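Search this site... Go

Lab 4 notes: comparing the Trusby and Irent grippers
January 21, 2019

I wrote these up quickly after Friday's questions, so bear with me! We're weighing beans again, and the target is 129 grams in the bowl.

1. Run the scoop with Trusby fingers first. Go slow on the tilt – most of you dump far too early. With the arm set up like mine, log the scale every time the scoop comes back level. 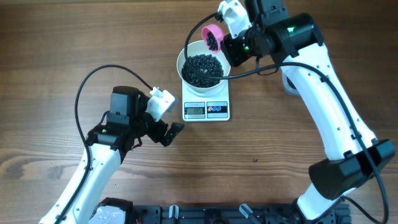 2. Swap to the Irent fingers and use the wrist camera. I like the bumpy grip surface (it's kinder to thin handles), but please check that you can still read the display with the fingers open. If you can't, re-aim the camera before you touch the controller gains.
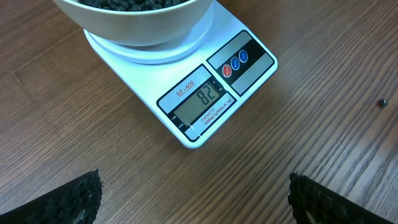
Wrist view: scale reading 82, fingers open.

3. Do 16 runs per gripper and save them in the Langat folder. The arm speed stays at 200 for everybody, and the log cuts off at 2000 lines, so start a new one if you're close.

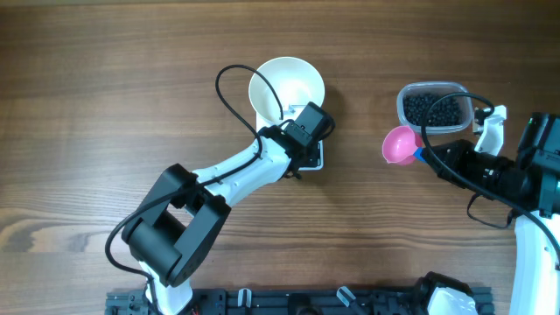
Both arms share one controller, and I'd love to hear if yours lags when they move together – mine did all last March. Write-ups go in the Ivness box by the door.

3 comments | 5 shares
Back to top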